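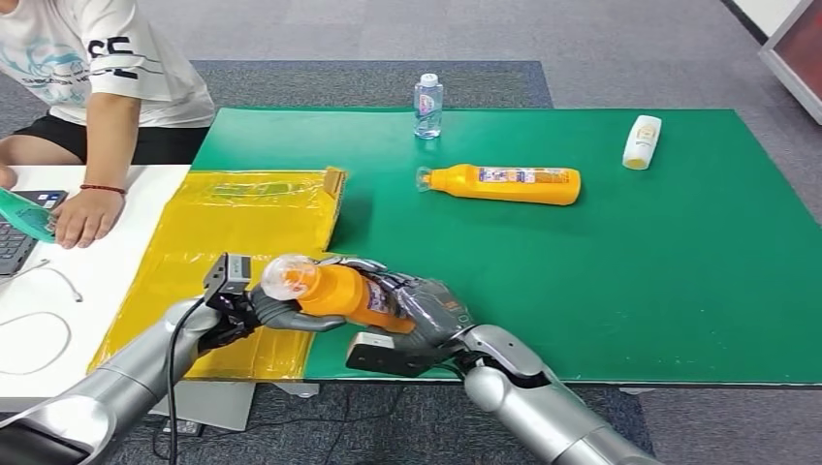 In Defense of the Bottle That Is Almost Empty

14 November 2019

My mother kept bottles under the sink until they were so light you could lift them with one finger, and then she kept them a while longer. I used to think this was a kind of stubbornness. Now I have a shelf of my own, and at the end of October I emptied the whole thing onto the table to see what I'd been living with, and I have come around to her way of thinking (mostly, anyway, and with one or two reservations I'll get to).

We've all been taught that a tidy house is a house with less in it. The Gedberg people, whose storage bins I own far too many of, put out a little booklet telling you to throw away any bottle you haven't touched in 4 weeks. I followed it for a year. I threw out half a bottle of stain remover in the spring and bought the very same one before summer, and I did it again with dish soap, and with a perfectly good glass cleaner that I still think of fondly.

What I do now is slower and a good deal more pleasant. I spread everything out on a flat surface, plastic bag within reach for the trash, and I go bottle by bottle. I like to lay them down on their sides instead of standing them up in a row, so I can turn each one over and read the label properly. Small ones go next to the big ones they belong with, soap by soap, and you'd be surprised how many duplicates come to light that way! Then I drink some water, sit down, and let the whole lot stay there for an evening before I decide anything.

My neighbors on Treloar Street find this very funny. Their laundry rooms look like hotel lobbies. But when somebody's kid comes home with grape juice down the front of a white shirt, it's my door they knock on, and I'm glad of it.

The reservation is about size. I do love a great big jug of detergent, and there's a comfort in knowing the wash is taken care of until the snow melts. Still, a big jug is heavy to pour from, and I've given more than one sock a far richer bath than it needed. A little bottle kept beside the big one seems to me the sensible arrangement, and I'd like to see more households try it.

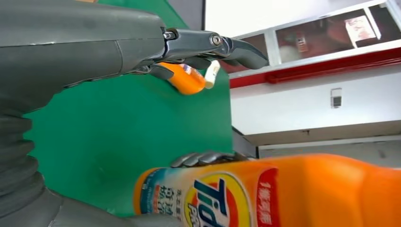
Flendine writes that small bottles are a waste of plastic and that anyone with two working arms can manage a jug, and that a line drawn on the cap with a laundry marker cures the heavy pouring. I'll grant the marker. I tried it this week and the line is holding up fine, though I've kept the little bottle too, and it's back on the shelf next to the bleach.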